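Workshop notebook, dye and marbling bench
August 7, 2026

Third week on the marbled endpapers for the Coman job and I finally feel like I'm steering the thing. Writing this up while my hands are still blue, so excuse the smudges on the paper copy.

Where we left off: the size (the thickened water that the paint floats on) kept giving me ragged edges. Colors went down fine, opened into nice round stones, and then the outlines went all feathery, like a bad haircut. I had blamed the paint. I'd blamed the ox gall too, and for one grumpy afternoon I blamed the humidity. The carrageenan batch just hadn't rested long enough. I was mixing it in the morning and using it after lunch, and it wants a night in the cool. So yesterday I blended it at closing time, left it under newsprint, skimmed it first thing today, and the difference is huge! Stones with edges you could cut yourself on.

Recipe, so I quit hunting for the sticky note: two level tablespoons of carrageenan powder to a gallon of distilled water. Blend the powder into a third of the water first, a minute at a time, then stir in the rest by hand. If it's full of froth, leave it alone, the froth goes by morning. Tap water worked in March and doesn't work now, and I have no theory I'd defend in public. We go through a lot of distilled so I've put it on the Goster order.

Alum. This is where I'm still losing sheets. Of the 324 I cut for this run, 282 are mordanted and pressed flat under boards, and the rest are waiting on me. I sponge the alum on in overlapping stripes, left to right, then turn the sheet and go the other way. Skip a bit and you won't know until you rinse, and then the color slides off in that one spot like it was never there. I mark the back with a pencil X before I start. Twice this week I forgot the X and had to do the lick test, which is disgusting (alum tastes like a penny that's been in a pickle jar) and I'm writing it here as a warning to myself.

For color trials I don't bother with the full-size trough. A shallow tray does it, something with low sides so I can get the rake in flat, and I only cut the test strips to bookmark size.

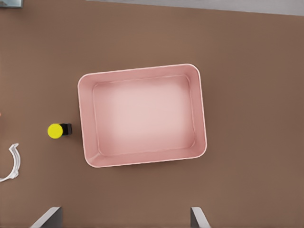

Tuncay Aksoy: I'd still go deeper for the trials. With a thin layer of size your rake tines drag on the bottom and you get those little doubled lines, then you think it's the paint again. Inch and a half at least. Also, are you skimming between every strip or only when it looks dirty?

Fair, and I did get doubled lines on the Fulten paper on Wednesday, so okay, inch and a half it is. And I was only skimming when it looked dirty. I tried skimming every time this afternoon, newsprint strip pulled slowly toward me, and the reds stopped going brown at the edges. So that's two I owe you.

Paper notes. The Fulten is soft and takes color beautifully but it cockles if I so much as look at it. Laying it down is the hard part: hold opposite corners, let the belly touch first, roll both hands down, don't hesitate. If I hesitate I get a white line right across the middle where the sheet stopped. The Troltemum text weight is stiffer and much more forgiving, and I think for the endpapers it's the better choice anyway, what with the folding. It does come out a shade grayer. I put four strips of each up on the line by the window and I want everybody's opinion before Monday, please write it on the strip itself in pencil.

Pattern notes. The client liked the nonpareil sample and also liked the loose stone one, so I'm doing a stone ground with a single gentle pass of the wide rake. Order of colors that works: black first, then the dull red, then ochre, then clear gall water thrown from the whisk to open it all up. Black has to go first. When I put it third it just sat in tiny mean dots.

Rinsing is the slow part of the day. I lay the sheet face up on a slanted board and pour from the top with the jug, no hose, the hose took the ochre right off. Then over the dowel to drip, and a second pour if it still feels slimy. Something with more room than the sink would help me a lot here, because the bigger sheets fold over on themselves at the drain end.
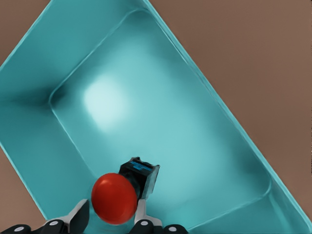
To do next week

Mordant the remaining sheets, with the X on the back.
Mix size the evening before, both batches. Label them with the time.
New rake for the trial tray. Pins in balsa are fine, but glue them this time.
Ask Coman whether they want grain long or grain short, since my note says one and the invoice, number 1671, says the other.
Order gall. We're down to the dregs and it smells it.
Wash the aprons.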